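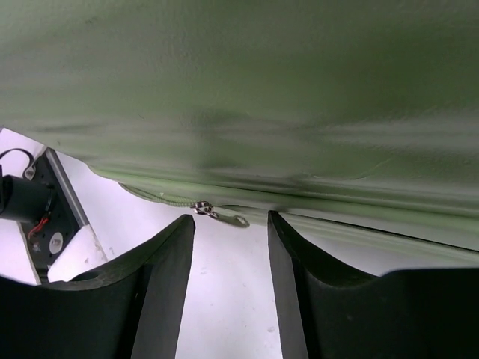
How to stop the gripper from losing a zipper pull tab

Posted in January by the Erkotport bench team

Home Guides Grippers Faults Downloads Contact

Search this site Type a word Go

In our workshop we teach small arms to open and close bags. Most of the faults we get are not dramatic. The arm goes to the tab, the fingers close, the arm travels along the zipper, and the slider stays where it was. The program reports success. This page explains how we found the cause on our cell and how you can check yours. You need the arm, a soft case with a zipper, a feeler gauge and one free afternoon.

The symptom

Our controller (a Rendaler, the older type with the gray cover) decides that it holds something when the motor current of the gripper goes over a limit. With a rigid part this works well. With a pull tab it is not so simple. A tab is thin and it hangs free. On a soft case it hangs very near to the seam, and the edge of the bag can come between the fingertips together with the tab or in place of it. The motor feels resistance in all these cases, and the controller is satisfied.

In our log we had 70 cycles from one night. In 3 of them the arm pulled on the bag edge with full force and moved the whole case across the table. The rest of the bad cycles were only empty pulls. The dragging is the part that made us stop, as a person could have had a hand near the case.

Before you start

Press the stop button and leave it pressed while you work near the fingers. Do not trust the pause in the software. Pause on our version holds the arm but does not remove the force from the gripper, and the fingers can still close if the old command is in the queue.

Set the speed limit to the lowest value. Remove all things from the table which you do not need for the test.

Step 1. Look from the wrist camera before the fingers close

Add a stop point to the program directly before the close command. Then look at the view from the wrist. You want to see the tips open, with the tab lying between them or a little above them. A tab that hangs to the side, past one tip, is normal on soft cases and it does not mean that the approach is wrong. But check if one of the tips touches the underside of the bag edge. If it touches already at this moment, it will probably lift the edge when it closes, and the edge will go up with the tab.

Our test case is green, and the tab has nearly the same color as the seam. The camera has difficulty with this. The metal slider is much easier to find because it reflects light, so we now search for the slider first and calculate the tab position from it.

Step 2. Check the slack of the zipper

When the zipper tape bows away from the seam, the slider is not on the line that the program expects. On a flat, stretched zipper our fixed offset was good. On a tape with a curve, it placed the tips too high or too low. Pull the tape straight by hand (stop button pressed) and measure the distance between the old and the new slider position. If the difference is bigger than 3 mm, a fixed offset is not enough, and you must measure the slider again on each cycle.

Step 3. Examine the fingertips

Narrow tips are good for reaching under a tab, but they also wear. Close the gripper slowly on the feeler gauge and try the thinnest blade along the full length of the tips. If it slides out in one place, the tips do not meet there. We had changed ours to the Saithong soft-edge fingers and forgot to do the zero position again after the change. This was half of our problem.

To do the zero position again:

Open the gripper fully.
Close it with the lowest force and nothing between the tips.
Save this position as zero.
Open and close again two times and compare the value.

Step 4. Change the success check

Do not use the current alone. Use the current and the finger position together. We write down the position when only the tab is held, and allow a small window on each side. If the fingers stop wider than this window, the arm opens them, goes back and tries again. If they close past it, the tab was lost.

Then add a pull limit. Our zipper moves with a small force, so we set the arm to stop when the force in the pull direction is much higher than that. Begin low and increase it until a good pull passes without a stop. This limit is what prevents the dragging of the case – please do not skip it, also if your position check looks perfect.

Step 5. Look after the cables

After a drag, examine the wires near the gripper. Pull gently on each connector and look for places where the insulation is pressed or rubbed. A sudden stop moves the arm more than normal travel does. On our arm one connector was not fully inserted after that night, and it gave a false position reading two times before we found it.

Step 6. Test again

Release the stop button, keep the low speed and run the cycle with the bag in different positions, also with the tape slack. Watch every cycle at first. We went back to normal speed step by step and then let the cell run to 3000 cycles with the new check. The empty pulls did not disappear completely, but now they are reported as failed and the arm repeats them. There was no more dragging.

If you use the Zelell add-on for logging, turn on the recording of finger position. It is off after installation, and without it you will see only the current and cannot compare the two values later.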